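April, wash-up bench, late afternoon

Okay, sponges! I know Kamran thinks I've spent far too much of this month on them, but the sink corner was a disgrace and I'm the one who has to look at it while the kettle boils.

First job was getting everything out from under the tap and throwing away whatever had gone slimy. Then I cut down the new pads from the Nivasell box – the scissors hate the scratchy layer, so I've gone over to the utility knife and a steel ruler, scratchy side down. Much cleaner edge. Homa, the ruler is back on its hook, I promise.

The old pads I soaked in hot water with a spoonful of washing soda, left them over lunch, and squeezed them out. Three came back well enough to keep for the floor trays. The others went in the trash. I'm still not sure the soaking does much beyond making me feel better about it, so next time I'll leave one out of the bucket and compare (Fitriani's idea, and a good one).

Something I want to remember about rust. We've been scrubbing the baking trays and the iron test strips with the same pad, and then wondering why the glass dishes come up with tiny scratches and a tan film. From now on the pads for metal live in the tin by the window and the glass gets the soft cloths. Ye-seo has already made a label for the tin, in very large letters, which I suspect is aimed at me.

Also tried the Clomau paste on the burnt pan from last week's glue boil. Five minutes of rubbing with the rough side and most of the black ring lifted, though my wrist is complaining about it now. The last bit in the corner needs a second go, probably with the pad folded over so it gets into the curve.

To do: ask Fatemeh if we can reorder the thicker ones, find a rack that drains properly (the saucer just collects soup), and wipe down the shelf behind the tap before I put anything back on it.
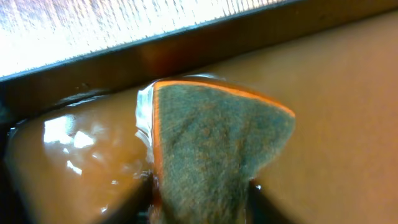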